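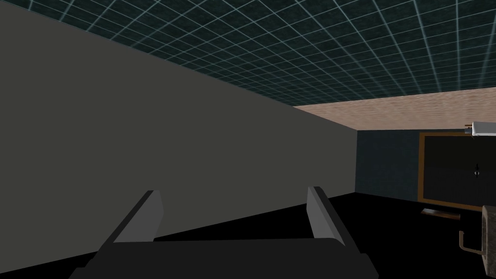 손목 카메라 시점, 그리퍼가 열린 상태의 시뮬레이션 화면

손목 카메라만 쓴 정책, 평가 결과를 어떻게 봐야 할까요?

Jultwood
시뮬레이션 시연 371개로 모방학습을 돌렸습니다. 입력은 손목 카메라 영상과 관절값입니다. 물체가 가까우면 잘 잡는데, 첫 화면에 벽이나 문만 나오는 초기 자세에서는 거의 실패합니다. 시드는 4개이고 시드별 편차도 큽니다. 데이터를 더 모으면 해결될까요?

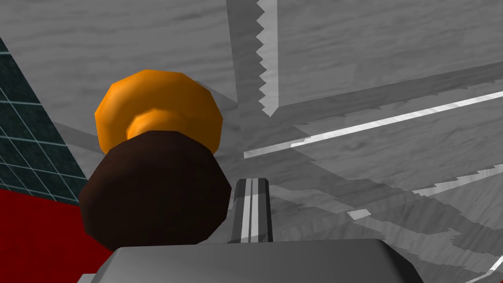

물체가 그리퍼 바로 앞에 있는 화면

Catterall
두 경우를 나눠서 성공률을 내 보세요. 물체가 보이는 시작과 안 보이는 시작을 한 숫자로 평균하면 원인을 알 수 없습니다. 저는 관측 이력을 8프레임으로 늘렸더니 안 보이는 쪽이 조금 나아졌습니다. 고정 카메라를 하나 추가한 조건도 같이 비교하시고요. 시드 4개면 평균만 쓰지 말고 시드별 값을 표에 다 적는 게 맞습니다.

Zallell
데이터 늘리세요. 저는 대략 3,586개까지 갔고 그때부터 괜찮았습니다. 손목 카메라만 썼는지는 기억이 안 나네요.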